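So I finally made it to the Plosaris open day, the big one for people who are moving abroad with animals, and I'm still a little worn out from it. We have two cats and a move coming up in August, and until this trip my whole plan was a folder labeled "cats" with nothing in it.

The Plosaris center is out past the cargo side of the airport. The bus lets you off at the wrong end of the fence, so give yourself extra time if you go (I walked it in bad shoes, twice, since I'd left my sign-up slip on the seat and had to run back for it). Doors opened at 8 and there was already a line, mostly dog people. You check in, they hand you a lanyard and a floor map, and off you go.

The first stop was the vet paperwork room, and wow, I'm glad I started there! I had the order all wrong. Microchip first, then the rabies shot, and if you do it the other way around, some countries make you do the shot over again. Our older cat was chipped after hers. I stood there reading her little card over and over like the dates might change. So that's one more vet visit, and she hates the vet.

Next they walked us through the kennels where the animals wait before a flight. Bigger than I pictured, and much quieter. There's a cat side and a dog side with a long hallway in between, and the lights on the cat side are kept low. I got to ask about litter on a long flight (absorbent pads, and yes, they still get messy).

The crate hall was where I spent the most time. Fomine and Flanov both had tables, and you could take the doors off and put them back on and crawl halfway in if you felt like it, which I did. The Fomine one I liked was $229. The Flanov was $98 and the door latch felt a bit flimsy to me, but the vents were good and it's a lot lighter to carry. Measure your cat standing up, ears included! I had measured mine lying down, so I went home without buying anything.

Then there was the talk from Noiphan, the moving company, on what the whole thing costs. They put a sample quote up for one cat, door to door, and it came to $3185. You could hear people breathe in. That covers the crate, the flight, the customs agent and the pickup on the other end, and you can do a lot of it yourself if you have the patience for forms. I think I do? My husband thinks I don't.
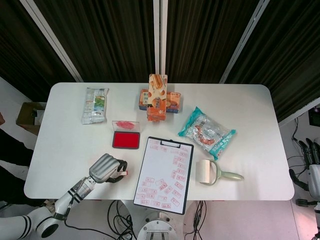

Somebody a row back said she'd done all the forms on her own for her last move and the hard part was the government stamp on the health certificate, because the certificate was only good for a few days and the office was a four-hour drive away. She'd mailed hers overnight with a prepaid return envelope and it got back the evening before the flight. I wrote that down and underlined it.

Lunch was sandwiches, fine, a little dry. I skipped the afternoon session on birds and took the bus home with a bag full of leaflets. The vet is booked, and the folder has things in it now. Next up is getting the cats to sit in a crate without screaming, so if you have tricks for that, please leave them in the comments.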